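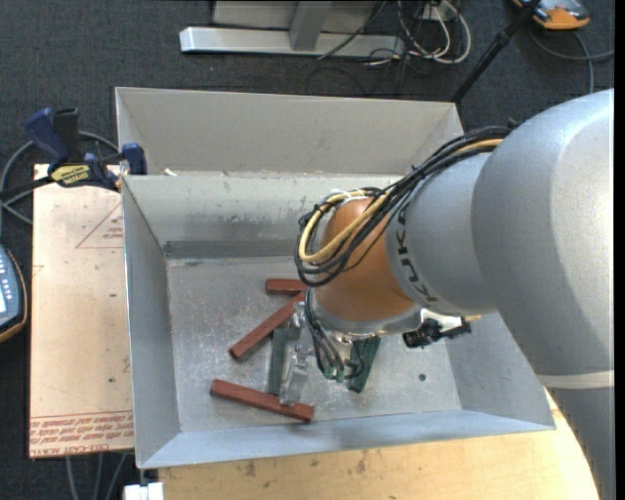
**Wanted: one or two people to help finish a bin-picking build in a shared workshop**

We have a secondhand KUKA arm, a lot of colored blocks and a set of claims we no longer believe. The project is called Grisell. Fermín Ocampo and I have been at it since July in the back half of the Tan workshop, and we need help from people who are hard to impress.

The job sounds simple. The arm takes blocks out of one metal bin and puts them in another. Plenty of videos show this working. Most of them stop after the fourth block, and I would like to know what happened with the fifth. Blocks that lie flat and apart are easy. Blocks leaning on a wall or on each other are where our numbers fall to pieces, and I suspect other people's do too.

What we want done:

- Rework the gripper fingers. The current pair is the 9th version and I don't trust it near a sloped wall.
- Reroute the cables at the wrist. They loop out too far for my taste.
- Run picks in batches of 200 and write down every miss, including the embarrassing ones.
- Replace the bar clamp with a proper mount for the bin. Yaqin Song has drawn one, but it hasn't been cut.

You should be able to read a wiring diagram and use a drill press. Some Python would help. A degree won't get you extra credit, and neither will telling us that a bigger model will fix it — we tried the Pondora planner on that promise and went back to our own script.

We ask for 2 evenings a week, from 6:30 p.m. until people get tired. Pay is $80 an evening, which I know isn't much. Parts and workshop dues are covered. There is no startup behind this and no equity to hand out, so please don't ask about the roadmap.

Nobody stands inside the taped line while the drives are on. Ginette Texier runs the safety walk-through, and you do it before you touch the pendant, whatever your last employer let you do.

To apply, leave a note in the Grisell box by the front desk or post on the workshop board, attention Craig Laing. Tell us about something you built that didn't work and how you found out. Skip the cover letter.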